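Workshop Notes - August
New house rules for the tabletop arms at Skondcombe

By Shobha Salian

Since the spring we have two arm stations in the long room at Skondcombe, and more people are using them than we planned for. This is good news. It also means that the old rules, which were a sheet of paper taped inside the cupboard door, are not enough any more. Over the last weeks I collected the comments from the Hesow and Stoica groups and wrote a new set. It was tried for a month on both stations and now it applies to everyone, including visitors and including me.

I want to explain the main points in this newsletter, so that the rules do not arrive only as a list. The full text is in the binder at each station, and it is 8 pages long. Please read it before your next booking.

Before you switch on

Clear the table of everything that does not belong to the task. Cups, phones and screwdrivers go on the side shelf. We had a case in which a hex key was left near the base of an arm and was pushed to the floor on the first movement. It was a small thing, but a floor is not the worst place for a hex key to go.

Check the cables by hand, from the wrist down to the base. They should hang in a free loop, with enough length for the full reach of the arm, and they should not pass under a joint. If a cable is tight in any position, stop and re-route it. Do not pull it through with the motors powered.

Tie back long hair and take off lanyards. Sleeves should be close to the wrist.

Who stands where

One person is the operator and one person is the watcher. For any task where the arm carries an object, both must be present. The watcher keeps a hand near the stop button and does not look at a screen. I know this is a boring job, so please change places every 30 minutes, and say aloud when you change.

While an arm is powered, no hands go over the table. This is the rule that was broken most often in the trial month, nearly always by somebody who wanted to correct an object that had moved a little. Please say "stop", wait for the operator to answer "stopped", and only then reach in. The same is valid when only one arm is moving. The second arm on the table counts as live until both are off.

Working with household objects

Many of the present tasks are kitchen tasks, and the cutlery tray is the most popular one. It looks harmless, but it asks for more care than the foam blocks. Metal cutlery is hard and smooth and can turn in the fingers of the gripper, and when two pieces are picked up together they do not always hang at the same height. In such a case the operator should lower the arm until the lowest piece has support, and open the gripper slowly.
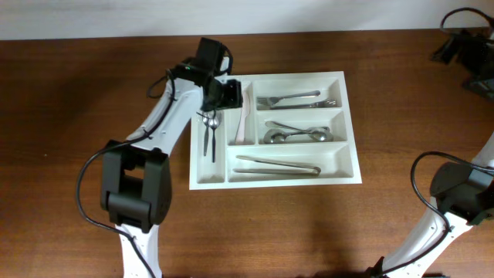 Rules for the tray task

Only blunt pieces are allowed. Spoons, table forks and tongs are fine, and knives must be plastic. Steak knives, peelers and skewers stay in the kitchen, also when the arm is "only going to do it once".

The gripper force stays at the low setting. If a spoon slips at the low setting, change the grip position and leave the force as it is.

Move over the tray at the slow speed. The dividers are thin, and a finger that comes down on a divider at normal speed can crack the tray or damage the wrist.

Write down each drop and each contact with a divider, even if nothing is damaged. The Stoica group was very honest with this in the trial, and their notes helped me more than any other source.

Cutlery from the station is never returned to the staff kitchen. It has its own box, with a yellow label.

Reporting

The log sheet is now the Peltus form, which some of you know from the machine shop. It has one line for each event and takes very little time. Write what the arm was doing, who was operating and who was watching. We do not use the form to blame a person. At the last review we read 654 lines, and most of the changes in the new rules came directly from them.

If the stop button was pressed, for any reason, the station stays off until both people have signed the line. Please do not sign for your partner.

Bookings and questions

From August, a booking is accepted only if both names are on it. Newcomers need one session with an experienced watcher before they operate - ask me and I will find somebody for you. Comments on the rules can be written in pencil directly in the binder, and I read them before each review.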